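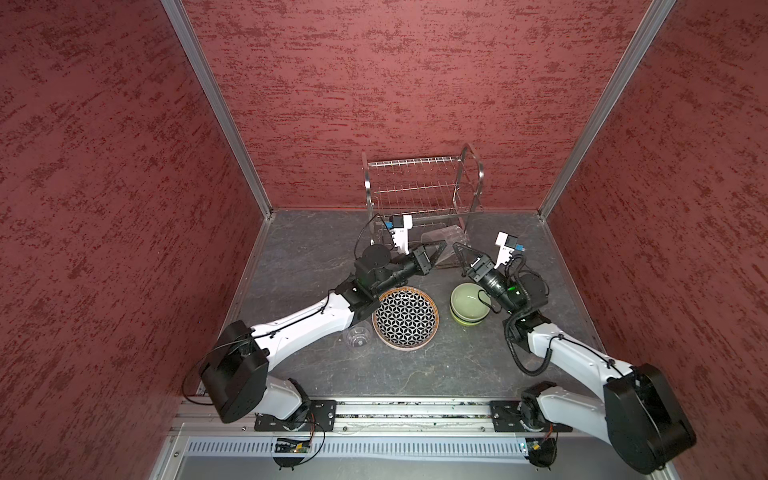 Anitha Pinto wrote in to ask how you get a human rights reading group going when the people you want in it come from law, history, nursing and music, and have never read the same book. What a lovely problem to have! I've run one at Westlow for years, and this is how I'd start.

1. Pick a question before you pick a text. Ours was "Who gets to have a home?" and it kept us busy until March.

2. Ask each member to suggest one short piece from their own field. Short means short: up to 42 pages, and fewer if it's a court judgment (those are slow going, even for the lawyers).

3. Pair the pieces up. A housing tribunal ruling next to a tenant's diary works wonderfully, and so does a treaty article next to a protest song.

4. Send everything out two weeks ahead, with a list of hard words. Let people add to the list as they read.

5. Open each meeting with the person furthest from the subject. Our first session on language rights began with a physiotherapist talking about consent forms, and we were still going an hour after we'd meant to stop.

6. Keep the group to a size where everyone can speak. If more want to join, split in two and swap notes.

7. Write up a page afterwards, with disagreements left in. Audrey-Anne Gill keeps ours in a shared folder called Rerkby, and new members love reading back through the old rows.

Translations are very welcome at step 2. Just ask whoever brings one to bring the original too.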